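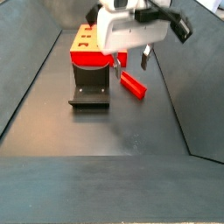
Chapter 7
Consignment and Auction Sales of Collectibles

Chapter Objectives

After studying this chapter, the student should be able to define consignment, distinguish a reserve price from a starting price, calculate the net proceeds of a sale, and explain the duties that a consignee owes to the owner of the goods.

7.1 Introduction

Earlier chapters dealt with sales in which the dealer first buys an item and then resells it. A large share of the trade in coins, stamps, comic books, and sports memorabilia is carried on in a different way. The owner keeps title to the item and places it with a firm that finds a buyer. The owner is called the consignor, and the firm is called the consignee. Title passes directly from the consignor to the buyer when the sale is complete.

The arrangement has clear effects on the accounts of both parties. Goods held on consignment do not appear in the consignee's inventory, even when they are stored in its vault and shown in its catalog. They remain an asset of the consignor until sold. A firm that records consigned goods as its own stock overstates its assets and may mislead its lenders.

7.2 The Consignment Agreement

Every consignment should be supported by a written agreement signed before the goods are delivered. The agreement identifies each item, states its condition, and names the party who will insure it in transit and in storage. It also sets the commission, the date of payment, and the terms on which unsold goods will be returned.

Disputes over condition are common. A coin that is cleaned or a comic book whose cover is trimmed may lose much of its value, and such changes are not always noticed at intake. Many firms therefore prepare a condition report for each lot and ask the consignor to approve it in writing.

7.3 Starting Price and Reserve

The starting price is the lowest bid that the auctioneer will accept to open the bidding. The reserve is the lowest price at which the consignor is willing to sell. The two may be equal, but the reserve is often higher and is usually kept confidential. If bidding ends below the reserve, the lot is passed and no sale takes place.

Case 7-A: The Flurnport Sale

Navholm Auctions accepted a set of three silver medals from Dinda Coin and Medal, a retail shop in Flurnport. The agreement set a reserve of $600 for the set and a commission of 10 percent of the hammer price. Bidding closed at $900. Navholm deducted its commission of $90 and sent the shop $810. The agreement called for no other charges.

Before the sale, a second dealer, Buzatu & Company, had offered to buy the set privately. Navholm passed the offer to the shop, which declined it. Consider whether Navholm would have met its duty to the consignor had it rejected the offer without notice. Section 7.4 takes up this question.

Key Terms

commission
condition report
consignee
consignor
hammer price
passed lot
reserve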